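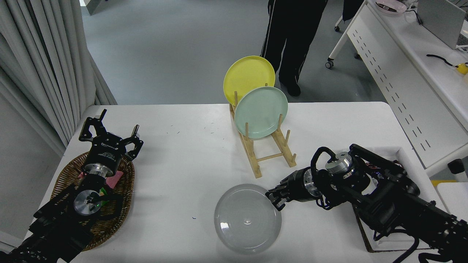
Lotden Minami Dish Towels, Set of 5: Nine Months In
Posted 30 Dec 2024
Filed under: Kitchen, Laundry, Things I Have Opinions About

I bought the Lotden Minami towels in March, after a plate came out of my hands wetter than it went in. The old towels were souvenir ones, printed with lighthouses, and they had about as much interest in water as a raincoat does. You could push a puddle from one end of the counter to the other and back. I'd had them for years and kept them out of a loyalty I can't explain to anyone, least of all the lighthouses.

So, the Minami. It's a half linen, half cotton towel, woven in a small waffle pattern, and it comes in a set of five: two gray, two oatmeal, and one in a color Lotden calls "brine." Brine is green. I would have bought a green towel. They come folded in a paper band that tells you they're good for 500 washes, and I can report that I am nowhere near finding out.

First, the bad news. Out of the package they don't dry anything. The label says to wash them before use, in small type on the inside of the band, where I found it after I'd dried a full sink of glasses and left each one with a light coat of gray fuzz. Wash them three times, alone. I washed mine twice and then got impatient and put them in with a black sweater. The sweater now lives in the paint-clothes drawer.

After the third wash they change completely. They go soft and a bit rumpled and they start to drink. One towel gets me through dinner for four, pots included, and by the end it's damp and still doing its job. The lighthouse towels were done after two forks. The waffle weave also gets into the little ring on the bottom of a mug, the one that saves up a spoonful of water and lets it go inside your cupboard.

Glasses are a weaker spot. Once the fuzz stage is over you won't get lint, but you will get faint streaks if the water is hard, and ours could be sold by the slice. For wine glasses I still use a flat linen towel, an Isport one I've had forever. It's thin, it holds very little, and it leaves a glass so clear that I've put my thumb in one while reaching past it. If stemware is most of what you dry, buy the Isport and skip the rest of this review. I'd also like to come to your parties.
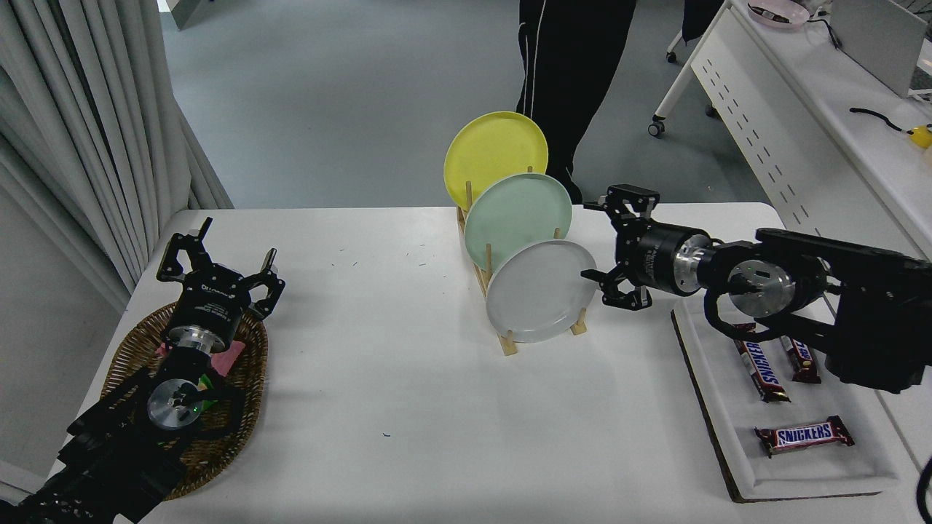
Shrinkage was more than I expected. All five lost a good inch in length and hardly anything in width, so they went in as rectangles and came out thinking about being squares. It makes no difference to how they dry. It does make a difference if you fold them in thirds over the oven handle and care that the edges match, and in this house there are two schools of thought on that, one of which is wrong.

Stains: tomato comes out. Coffee comes out. Turmeric does not come out of anything and I don't hold it against them. One of the oatmeal ones now has a large yellow patch and has been demoted to floors, where it's doing excellent work. Brine hides everything, so if Lotden ever sells a full set of brine I'll be first in line, and I'll still call it green.

The hanging loop deserves a complaint of its own. It's sewn into one corner, it's tiny, and it won't go over either of my hooks. I tried the knob on the cabinet. I tried a nail. I think it was designed for a hook the size of a matchstick in a kitchen that only exists in the catalog. Two of the loops have come off, which tidied things up.

Smell, because somebody always asks: leave one balled up wet overnight and it will smell like a pond by breakfast. Hang it flat and it won't. The lighthouses never had this problem, having never been wet.

I also tried the Drivuvico microfiber cloths, since the online listing has 2,000 glowing reviews and I'm as easily led as the next person. They do dry fast. They also grab every rough patch of skin on your fingers with a grip that makes my teeth hurt, and mine melted a little on a hot pan lid. They wash the car now.

Would I buy the Minami set again? Yes, with a smaller budget for sweaters. They cost more than I like to spend on something that ends up under a leaking faucet, and the loop is a joke, but they dry dishes, and I've owned a surprising number of dish towels that didn't.

Good: thirsty, soft after washing, mostly forgiving of dinner
Less good: fuzz at first, shrinks lengthwise, streaks on glasses, that loop
Score: 4 out of 5, or 5 out of 5 if you own very small hooks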